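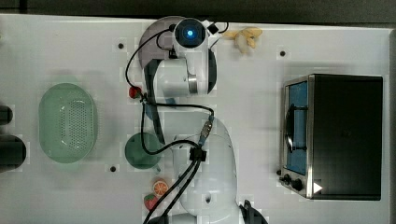 Corncombe, January

Kitchen table update from the arm room. Short one, we have a session booked in twenty minutes.

First the number everybody asks for. The Lultitari set is at 1,467 episodes as of this morning. Of those 1,067 are through review and ready for training. The rest are waiting on Peadar Madigan, who is also waiting on a new chair, so be nice.

The kitchen layout stays as it is for now: toaster oven, colander, plate, play food. Same objects, small shifts between episodes. Please do shift them. We had a long run last month where the strawberries hardly moved and the policy learned the spot on the table, not the strawberry. Painful to watch.
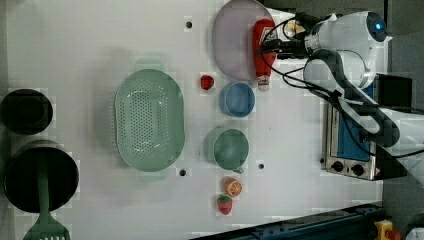 Ketchup is still the hard one. Soft sides, slippery fuzz, and it rolls if the fingers come in crooked. Grasp low, close slow, hold a beat before lifting. If you fumble, keep recording and recover, we want those too. Tag it "retry" in Stita and move on. Do not delete it!! Philomena Lenihan found a whole folder of good recoverys in the trash and was not happy.

Wrist view matters more than you think. Check it before you start, every time. A smudge on the lens cost us 300 episodes in the fall and no one wants to redo those.

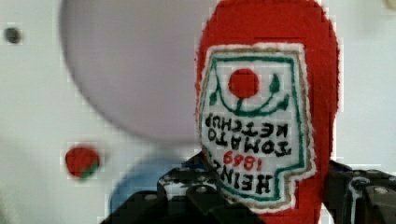

What we need next

More side-on starts. Too many episodes begin with the gripper hanging right over the target. Start it off to one side, low, high, wherever, then go.

Also language labels. "Pick up the red thing" is no good when there is ketchup and strawberries out. Say which one and where its going. 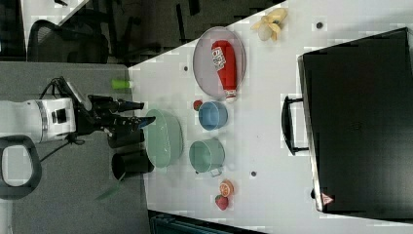
Slots: 4 open on the Wan sign-up sheet, two hours each. New operators get paired with Philomena for the first one. Bring a sweater, the heat in there is a joke. Next training run kicks off once Peadar clears the backlog, results in the next issue if the cluster behaves.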